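Subject: Re: [ilex-users] Open day at Clerach – who's coming, what to bring
From: Minttu Honkanen

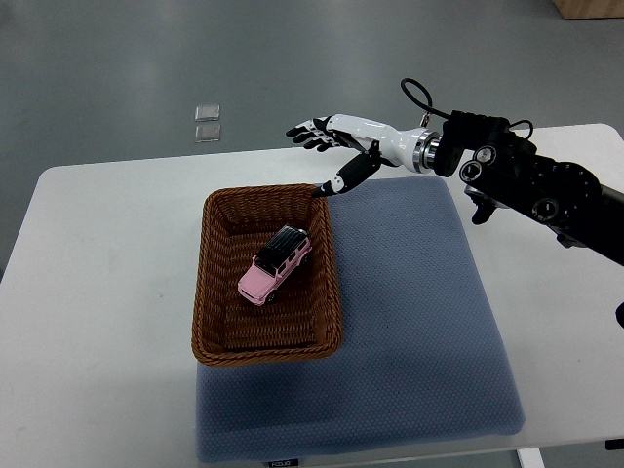 Thanks to all who came. I had 29 names on the sign-up sheet and we got through both demo sessions before the building closed, so I'm calling it a good day. Replies to Joni's points are below.

Joni Lappalainen wrote:
> Could someone post what the hand demo covered? I was in the
> Flosley talk next door and only caught the end. Also, was it
> running on its own or was somebody driving it? And are the
> grasp settings going to be shared?

The demo was single-object pick from a container. One toy car in a wicker basket, basket on the mat, hand comes in over the rim. Magdolna Hegedűs picked the basket after the trial runs in December, when we used a plastic tray and people said it was too easy. The rim matters a lot more than I expected. The thumb has to come down inside it without catching the weave, and most of the questions from the floor were about that.

It was mixed. Na-rae Jin drove the first session by hand so people could see the reach and the finger motion slowly. The second session ran from the stored policy with her on the stop button. We did 8 runs in that one and it lifted the car in 5. Two misses were the thumb landing on the rim, and one was a slip near the top – the car is small and the roof is smooth.

On the settings: yes, but give me a little time. What we ran had closing force at 80 percent of the limit, and I want to check that against the older Ilex config before anyone copies it. Forough Nouri has the notes from the first session and will add them to the same folder.

A few people asked about bringing their own objects next time. Fine by me if they fit in the basket and aren't glass. Please tell me ahead so we can try them in the morning.

The Hamdy people offered to host the next one. They have a bigger room but only one power drop near the tables, so we'd need extension cords. If you have a view on that, reply to the list and not just to me.

Also, someone left a gray scarf on the coat rack. It's at the front desk.

Minttu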